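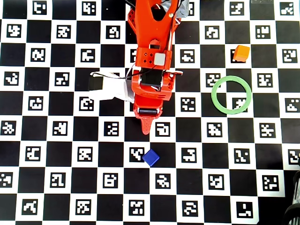 우펜도 바라사는 편의제공 신청서를 채용 첫 주에 내라는 조언이 현장에서는 잘 통하지 않는다고 말한다. 수습 기간에 진단서를 제출하면 평가에 어떤 식으로 반영될지 알 수 없고, 규정집에도 그 부분은 비어 있다는 것이다.

그룰레드소프의 물류 서비스 업체 바스데일은 지난 10월 이 절차를 개정했다. 직원 718명 가운데 편의제공을 한 번이라도 신청한 사람은 15명이었다. 인사 부서는 신청률이 낮은 원인을 양식에서 찾았다. 종전 양식은 병명, 발병 시기, 담당 의사의 소견을 모두 요구했고, 직속 관리자의 서명이 있어야 접수되었다. 관리자가 병명을 먼저 알게 되는 구조였다.

개정 양식은 한 장이다. 신청자는 병명 대신 업무상 제약을 적는다. 예를 들면 '연속 기립 두 시간 초과 불가', '형광등 직하 좌석 불가', '전화 응대 후 휴지 시간 필요' 같은 식이다. 의학적 근거 서류는 외부 산업보건 기관 파하르도가 보관하며, 회사에는 제약의 유무와 유효 기간만 통보된다. 관리자의 서명란은 삭제되었다. 관리자는 조치가 확정된 뒤 조치 내용만 전달받는다.

처리 기한은 접수일로부터 영업일 기준 15일이다. 기한을 넘기면 신청한 조치가 임시로 적용되고, 회사가 거부하려면 대안을 서면으로 제시해야 한다. 건당 비용이 200유로 이하인 조치는 심사를 거치지 않는다. 발받침, 화면 필터, 소음 차단 헤드셋이 대부분 여기에 해당한다.

노무 자문을 맡은 필립 막시미우는 근무시간 조정을 가장 까다로운 항목으로 꼽는다. 교대 근무조에서 한 사람의 시작 시각을 옮기면 인접 조의 인수인계 시각도 바뀐다. 조정 사유가 비공개인 이상 동료들은 특혜로 받아들이기 쉽다. 그는 인수인계 구간을 조별로 따로 두고, 시작 시각 선택권을 전 직원에게 일정 범위까지 열어 두는 방식을 권했다. 바스데일은 야간조에 한해 이 방식을 채택했다.

면접 단계는 개정 대상에서 빠졌다. 지원자가 면접 시간이나 장소의 변경을 요청하면 그 기록은 여전히 면접위원에게 전달된다. 같은 지역의 즈스토프는 이 기록을 일정 담당자만 열람하도록 분리해 두었다. 바라사는 외견상 드러나지 않는 질환이 있는 지원자라면 현행 방식에서는 요청 자체를 포기할 가능성이 높다고 본다. 바스데일 인사 부서는 열람 권한의 분리를 다음 개정안에 넣을지 검토하고 있으며, 시행 시기는 정하지 않았다.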